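**Displaying plush keychains: stand or box?**

**darnov7**
Hi all, back with my April tidying project!
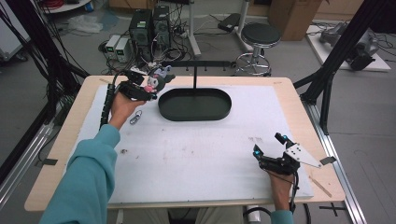 My little plush charms have lived in a drawer far too long, and I finally want them out where I can enjoy them. I'm leaning toward a stand like the black T-shaped one, with small pegs under the crossbar and that dark green oval tray in front for the odds and ends — the loose silver clip, for instance. Would you hang them or lay them in the tray?

**patico_gu**
Hang them, please! The one that looks like Kuromi deserves to be seen, ears and all.

**trovano1023**
I'd gently disagree. Mine hung for four years and the loops stretched terribly, so now they all sit in a tray and I'm much happier.

**darnov7**
Oh dear, I hadn't thought of the loops. Maybe the two heaviest go in the tray, then.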